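Thread. I read the whole water filter pitch so you can get on with your Saturday.
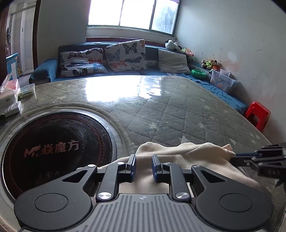 Hertta Kinnunen got in before I'd posted the second one: you haven't even tried the thing, so how is this a review?

Fair. It isn't a review. I'm going through what Filtlow says about its own pitcher, in its own leaflet, and asking whether any of it holds up. I don't need to drink from it to do that.

Quick background. A flyer came with our water bill in April. The utility had nothing to do with it as far as I can tell, it was just folded inside the same envelope, which I'm sure is a coincidence and helps nobody think it's official.

Claim one: "removes up to 78 contaminants." My trouble is with "up to." If it removes two, that's also up to 78. There's a list on the back in gray type and a good part of it is pesticides. Has anybody found those in Sanstead water? The flyer doesn't say. I looked at the town report and I couldn't find them there either.

You can take out all kinds of things that were never in the glass.

Claim two: "lab tested." Which lab? There's a little flask drawing where I was hoping for a name. I wrote to customer service and asked. The answer thanked me for caring about my family's hydration.

I wrote again. Second answer said the testing was done "to the highest standards." So, a standard. Which one? I'm still waiting on that.

Claim three, and this is the one that got me typing. "One filter lasts 400 gallons." Great. Now read the footnote. Under "typical household conditions" you should replace it every 5 weeks.

Do the math with me. Five weeks is 35 days. 400 gallons over 35 days is more than 11 gallons a day. Out of a pitcher. Who is standing at the fridge refilling a pitcher all day long?

So either the filter lasts a lot longer than five weeks and they want you buying it sooner, or it doesn't do 400 gallons. I can't make both numbers true at the same time and I gave it a decent try on the back of the flyer.

Refills are 39 dollars, by the way. Every five weeks that's ten a year and change, so about 400 dollars. Same number as the gallons, funny enough. That one they left off.

Someone's going to say the water tastes better. Maybe! Chlorine taste is real and a plain carbon filter does help with it. So does leaving a jug in the fridge overnight with the lid off, at least where they use regular chlorine. If your town uses chloramine that trick doesn't do much. Call and ask, they'll tell you.

My neighbors swear by theirs. I asked if they'd ever poured one glass of each and had somebody else hand them over without saying which was which. They had not. I offered to do it. It got a little chilly at the fence after that.

To be fair to Filtlow (I'm trying), the pitcher itself looks fine. Lid fits, handle's in the right place. I handled one at the hardware store in Arkport and it seemed like a perfectly good pitcher. I'd pay pitcher money for it.

And I'm not telling anyone to skip filters. If you have old lead pipes, or a private well, or a notice from the town, please don't take advice from me or from a flyer. Get the water tested first, then buy a filter certified for the thing they found. The certification number should be on the box and you should be able to look it up.

Filtlow's box has a leaf on it. I turned it over twice. No number I could find, and if I missed it, send me a photo and I'll say so here.

Hertta again, asking what I use. Tap. At home I've got an old Mustonen jug that doesn't filter anything and has never claimed to.

She also says her coffee maker clogs less since she got a filter. That I'd believe more easily, if the filter softens the water. Does hers? She's checking the box. I don't see hardness anywhere on the Filtlow list, all 78 of them, and hardness is the one thing everybody in Sanstead complains about. Look at any kettle in this town.

Update: she checked. Hers is a different brand and it does say it reduces scale. OK then. One point to the other brand and I'm glad about the coffee.

Couple of people asking for the town report. It's on the utility's page under "water quality," then you scroll past the picket fence photo. Or call the office and they'll mail you one. It's dull and full of decimals and I trust it a lot more than the leaf.

If customer service ever names the lab I'll add it to the bottom of this thread. Don't hold dinner.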